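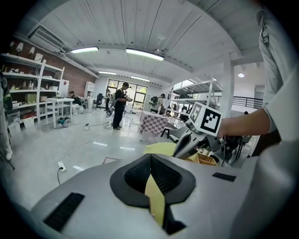

Shared storage is the part of a workroom that gets talked about least and used most, and I've been wanting to write about it for months! Every group that moves into a big open room spends its first weeks on tables and chairs, and then the boxes start arriving and end up wherever there's a bit of floor. A tall white metal shelving unit against a red brick wall, with boxes and bottles and all sorts of small things on it, does more for a room than another table ever will. Put a white folding table right in front of it and you have a proper landing spot as well – somewhere to set a box down while you go through it, without walking the length of the room with your arms full.

I got properly interested in all this when we started sorting out the supplies at Gondura. There were 146 separate things on the list by the time we finished writing it (tape counted once, however many rolls), and I will admit that I enjoyed making that list far more than I expected to. We found three tape measures, a bag of hooks everyone thought had gone in the last move, and enough cable ties to see us into the next decade. If you've never emptied a shelf completely onto a table and looked at what you own, please try it. It takes an afternoon and it is wonderful.

Now, what goes where. Open metal shelves are forgiving, and you can move things about until the arrangement feels right, but a few habits have stuck with us. Heavy things live low. Bottles stand together on one shelf, labels facing out, with a tray underneath in case of drips. The shelf at chest height is for whatever gets picked up every day, and we're strict about that one, so if something hasn't been touched in a couple of weeks it goes up or down a level. The very top is for the things we need twice a year and would be sad to lose.

Then there's the great question of cardboard or plastic! I used to be firmly on the plastic side. A storage bin with a lid wipes clean and will sit on a low shelf through any amount of floor mopping. But cardboard has won me over for the middle shelves. You can write on it, you can cut a handhold in it, and when the contents change you flatten it and find another. Magdolna Sárközi, who set up the storage over at Tukell, wrote to me after the last issue and made the case for baskets too: "A basket by the chairs catches everything people are carrying when they come in. Empty it at the end of the day and the shelves stay as you left them." We've been doing this since July and she's completely right. Ours fills up with gloves, chargers, pens and, for one mysterious week, nothing but lemons.

Labels deserve a paragraph of their own. We tried printed ones first, and they looked lovely, and then the contents moved and the labels stayed. These days it's masking tape and a fat black marker, on the short side of the box that faces the room. Use big letters and plain words. "Small brushes" is a good label. "Misc. 2" is a cry for help, and I say that as the person who wrote it.

A word on folding tables, as several of you asked. Keep one open by the shelves all the time if you have the space, and try to clear it before you leave. It's such a tempting flat surface that things settle there overnight and start to look as though they belong. The folks at Fondine have a nice trick, a strip of colored tape down the middle of the tabletop, with "coming in" on one side and "going out" on the other. I loved this so much that I went home and did it to my kitchen counter.

And do leave some room! We keep 2 shelves half empty on purpose, which drove me up the wall at first. Then a delivery came in at 4 p.m. with people still working at every table, and we had the whole lot put away in minutes.

Next issue I'll be on to hooks, rails and hanging things up, with a long letter from Rey about brooms. If your shelves have a system you're proud of, or one you've given up on, write and tell me. I read every letter, usually with a cup of tea and a pencil.

4 min read

Issue 52 | Contact the editor | © The Gondura Newsletter | Back to top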